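4.2 Closing the Loop Between Perception and the Push Planner

I'll be upfront that the first version of our control stack was a mess. Trerimero, our push planner, wanted the state of the board as a tidy list of poses, and our perception module handed it something much sloppier, about half a second late. So most of the work in this section went into the layer between the two, which we call Fimulside, and I want to go through it in some detail since it changed our results more than any network did.

Fimulside keeps a running estimate of where every block is (position and yaw on the board plane, nothing fancier) along with how much it trusts each number. When a new camera reading comes in, we rewind the estimate to the time the picture was taken, apply the correction there, and then play the recorded tool motions forward again to get back to the present. It sounds expensive! It isn't, really. The replay only has to move the blocks the tool could have touched, and everything else just sits still. We set the replay window at 57 control ticks after some trial and error, and I don't have a better justification for that number than the plots looking good.

Getting the camera and the arm to agree on where things are was its own little adventure. We register both to a fiducial marker on the work table, next to the board (Figure 3).

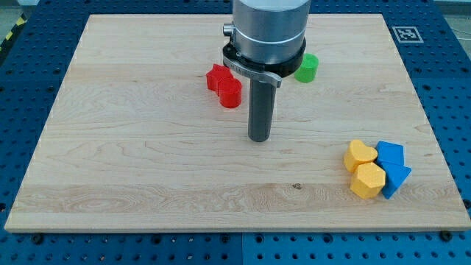

Figure 3. Blocks on the maple board, with the cylindrical pushing tool above it and the fiducial marker on the table behind.

The other headache was clusters. When blocks are nearly touching, a push on one is a push on all of them, and our early planner would happily nudge a hexagon and then act surprised that the triangle next to it had moved too. We now group any blocks closer than a tool radius and let Trerimero plan for the whole group as one body with a bit of slop in it. If the group breaks up (we check after every push), the planner drops the rest of its plan and starts over from the new state. I resisted this for weeks because replanning felt like giving up, but the replans are cheap and the long plans were mostly fiction past the second contact anyway.

We ran 1,904 pushes in total with the new layer switched on, and 1,578 of them ended inside the goal tolerance. The failures are pretty lopsided. Most are yaw errors on the rounder shapes, where a small change in contact point sends the block spinning, and I suspect our single friction value is to blame. We tried fitting friction per block with the Ridgeway simulator and got values that drifted all over the place between sessions, so we left that out of the final system. Section 4.3 picks up the yaw problem again with a two-contact push.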